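Ticket 443: Easel and board task, bimanual method
Project: Jovora
Opened by: Elmarie Engelbrecht
Date: 27/09/2026
Status: Open

Reported behaviour
The Sasero policy completed 7 of 29 trials. The remaining trials stopped when control passed from one arm to the other.
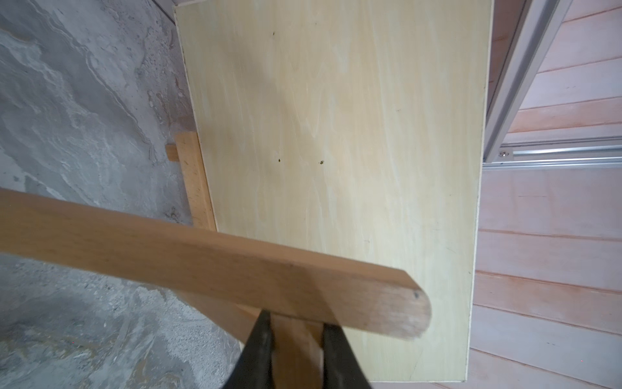 Wrist view, right arm, with plywood board.

The Chauke baseline was run under the same instructions and did not show this fault. 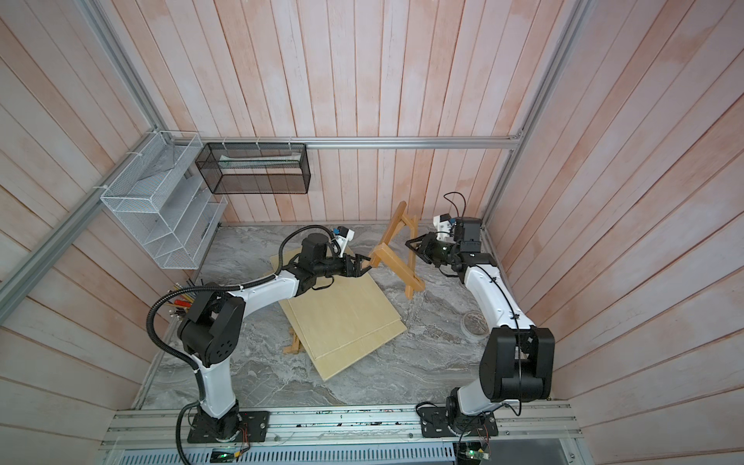

Grasp timing is the principal concern of this ticket. The method assumes that both arms share one estimate of the object's centre. With the easel held above the table by both grippers, one at the top crossbar and one at the side leg, an error in either estimate affects both arms.

Jarkitz has requested that the wrist views be weighted equally

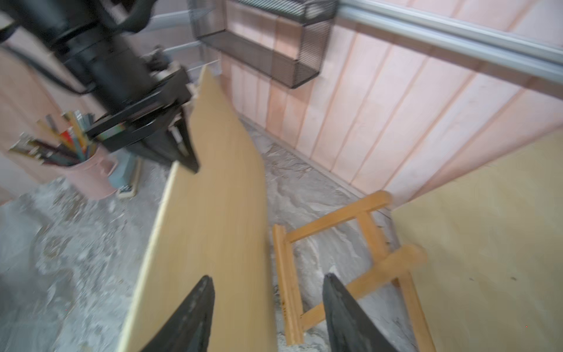
and that the fixed view be used only to resolve disagreement between them. This change requires retraining and will be assessed in March.

Interim steps
1. Reduce the action horizon to 5. 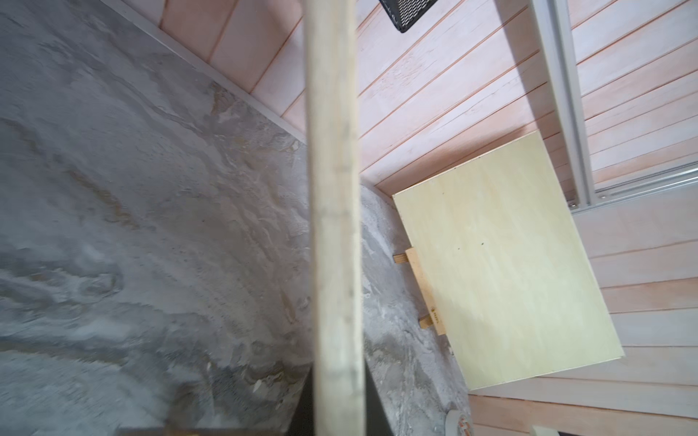

2. Repeat the trials and attach the logs to this ticket.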